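Search this title

Chapter 12
Comparing Grippers on Soft Materials

A gripper that performs well on blocks and bottles may perform poorly on cloth. Fabric has no fixed shape, and the place where it is held changes the way the rest of it hangs and folds. This chapter sets out a method for comparing grippers under such conditions. It draws on trials carried out at the Listinstead workshop under the direction of Ruxandra Lungu, in which two hand-held tools were used on the same set of household textiles.
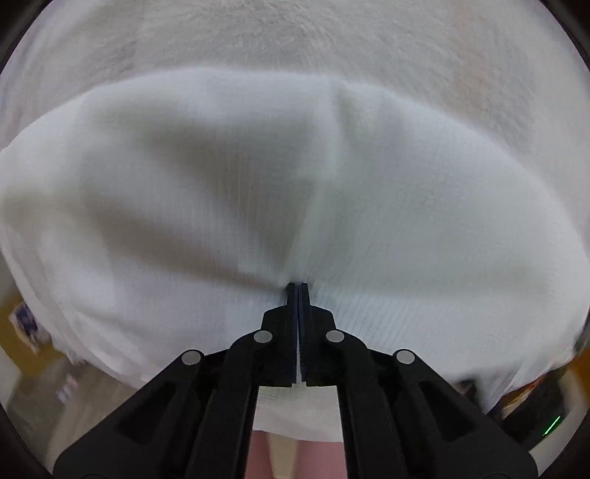

Each tool was used for 65 grasps by the same operator. Fingertip width, closing force and camera position were recorded before every session, and the grading of results was left to a second person. Mbeki and Villanueva (see Further Reading) favour a longer series – their argument is taken up in Section 12.2.

Students should note that thin woven cloth creases toward the point of contact. A grasp that catches a single layer and one that catches a fold are to be entered separately in the logbook, even where both lift the item. The centre of the cloth and its edges are likewise treated as different cases.

Related chapters
Choosing a Wrist Camera
Linkages and Parallel Jaws
Controllers: The Nundell Trials

Last updated Feb 26, 2024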